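Skosivberg mixing bowl, two months later
10 July 2026

I bought this bowl in March for bread dough, but I started to use it seriously only two months ago, when we moved and my old one broke.
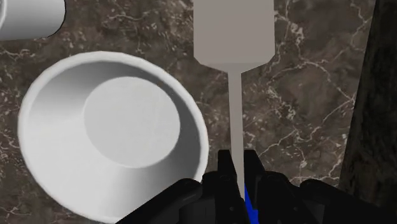 What I use it for

Mostly bread, and pancake batter when the children ask. The bowl is heavy, and I like this. When I stir with one hand it does not walk away from me over the counter. A dough from six cups of flour fits inside, but then you must fold slowly or the flour jumps out.

The rim is comfortable to hold. With my old bowl from Nudidora I always had the feeling it would slip from my fingers, and one day it did.

Cleaning

Dried dough comes off after two hours in cold water. Do not use hot water, it makes glue. I put the bowl in the dishwasher twice a week and I see no marks until now. It takes almost the full lower rack, so the plates must wait for the next wash.

What I do not like

There is no lid. The shop, Christodoulou, sells one separately, but it was out of stock when I ordered and it is still out of stock. I cover the dough with a plate - it works, but it is not elegant. Also the bowl is too heavy for my mother, she asks me to lift it down from the shelf.

Delivery

It came in about a week, well packed in paper. The first box went to the wrong Flostoldale address, and the shop answered my e-mail on the same day.

Would I buy it again? Yes, for bread. For salad I would take a lighter one.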